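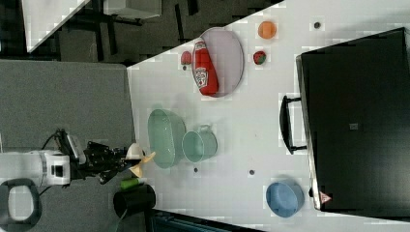 Practice table with the arm reaching in from the left, toward the green basin and mug.

Slaoui: table clearing recordings and staff notes

README

Welcome, and thank you for downloading Slaoui. The set comes out of the tray return at the Flosudska staff restaurant, where an arm has been learning to pick up cups, bowls, plates and the odds and ends that people leave on tables. There are two halves to it: the recordings of the arm, and the notes written by the people who work beside it. Most visitors come for the first half, and we hope you will stay a while with the second, as it took just as much work and a good deal more coffee.

I look after the set, answer the mail and argue with the spreadsheet. Before that I worked the tray return myself for a long time, so if parts of this file read more like a letter from the dish room than a proper data card, you'll know why. (The engineers did offer to write it. I said I'd like a go.)

What is in the download

The folder called recordings holds 2,000 pick and place attempts, each one with the pictures, the arm's joint positions and a short label saying what it was asked to move and where to. The folder called notes holds 194 written notes from staff, as plain text, with the writer's role at the top in place of a name. The folder called held_out has a further 400 attempts that we ask you to leave alone until you are ready to test. Please really do leave them alone! It is very tempting to peek, and we have all done it with something or other.

There is also a file called objects.txt, which lists everything that has been on the practice table, in the words our own people use for it. So the red bottle is "ketchup," the oval plate is "oval," and the see-through green dish is "basin," which started as one person's habit and spread until even the software had it. If you need tidier names there is a second column, which we fill in when we remember.

How the recordings were made

One person sets the table and one person guides the arm, and they swap when either gets tired. The person setting up puts things down however they like. We asked them at first to follow a chart, and the charts gave us very neat tables that looked nothing like lunch. Now a bottle may lie across a plate with a toy strawberry off to one side, or a mug may end up snug against the basin, and that is fine by us. Real trays come back with the napkin in the soup.

The bottle on the plate deserves a word of its own, as it comes up in many of the notes. A person clearing by hand will nearly always take the bottle first and the plate second, without thinking about it. Getting that order across to the arm meant saying it out loud, and saying it out loud led to a long and rather happy disagreement, as the evening crew take the plate with the bottle still on it and tip the bottle off over the shelf. Both ways are in the set. The label "order" tells you which one was asked for.

The see-through items are harder. You will find a lot of tries at the green mug and the basin, and plenty of them carry the label "missed." We kept every one. If you are only after clean successes you can filter them out, but they were somebody's afternoon and I think they are worth a look.

The control software is Ukelon, set up by our own maintenance team. The settings are in the folder called setup, including the slow speed used whenever a hand might come near the table. We have never recorded at anything faster with a person setting up, and we would ask you not to either if you repeat the work.

What changed for the people

I would like to be careful in this part. Before the arm came, the tray return had two people on it through the lunch rush, standing, reaching over the belt, and turning to stack behind them. It was the job that gave you a sore shoulder by three in the afternoon. Everybody took a turn and everybody was glad when the turn was over.

The arm does not do that job at lunch yet. It works the quiet stretch after the rush, on cups and bowls only, with a person at its side. What has changed so far is smaller than the posters in the hallway promised, and in some ways more interesting. The person beside it sorts, checks and clears what it leaves behind. That means less reaching and more watching, and watching turns out in the notes to be tiring in its own way. Several people wrote that they went home with an easy back and a buzzing head. We moved to shorter turns at the arm after reading those, and the notes from the later weeks are calmer.

Hours were the big worry, as they would be anywhere. Management agreed in writing that no one's hours would be cut on account of the arm while the trial runs, and a copy of the wording is in the folder called agreements. I can't tell you what happens after the trial, as I don't know, and I would sooner leave a gap in a README than fill it with something cheerful. When there is an answer it will go in this file.

Then there is the matter of skill, which I had not expected to write so much about. People who have cleared tables for years know an enormous amount about it: how a full mug sits differently from an empty one, how a bowl wants to be taken by the far side when the near side is greasy. Guiding the arm brought a lot of that into the open. Some were proud to see it written down. Some felt a bit odd about it, as though they were packing up their own knowledge and handing it over the counter. Both kinds of note are in there, and we have not softened either. People who guided the arm are now paid at the trainer's rate for those hours. They weren't during the first month, and it was put right only because someone wrote a very plain note about it.

About the notes

Notes were always optional. They were written on paper or typed, during paid time, and each writer saw the final text before it went in. Names, shifts and anything that pointed to one person were taken out by Védís Hafstein, who works on the union side of the restaurant and does not report to the managers. She also had the last word on what stayed out altogether. A few notes were withdrawn by their writers and we did not ask for reasons.

Spelling is left as it came. So are the jokes, including the long one about the toy peach.

Good uses and less good uses

We would be delighted to see the recordings used for grasping work, for clutter, for see-through objects, and for teaching. The notes would suit anyone thinking about how to bring a machine into a room where people already work. Canteens and care homes have written to us, and we love hearing from them.

Please don't use the set to work out how fast a person ought to clear a table. The timings are the arm's timings, at its slow speed, and the pauses are full of people chatting. Please don't try to work out who wrote a note, either.

Known problems

The practice table is white, and so are parts of the arm, and the lighting is kinder than in the real dish room. Things learned on it have carried over unevenly. Steam is the chief trouble, followed by crumbs.

The table is also dry and the objects on it are few. You will not find a fork in the set. Forks were tried in December and the labels got mixed up, so that batch is waiting for somebody with patience.

Some labels say "bowl" where they should say "basin," mostly in the early recordings. Corrections are very welcome.

Versions and sharing

The current version adds the held out folder and the later notes. The one before it was shared only with Dirnus, our sister restaurant across the yard, whose crew tried the object list on their own tables and sent back a page of better words for half of it.

You are free to use and share the recordings with credit to the Flosudska staff restaurant. The notes may be quoted in short pieces, with the writer's role given and nothing else. If you publish something, send us a copy. It gets pinned up by the coffee machine, where it will be read by the people whose work is in it, and they do write back.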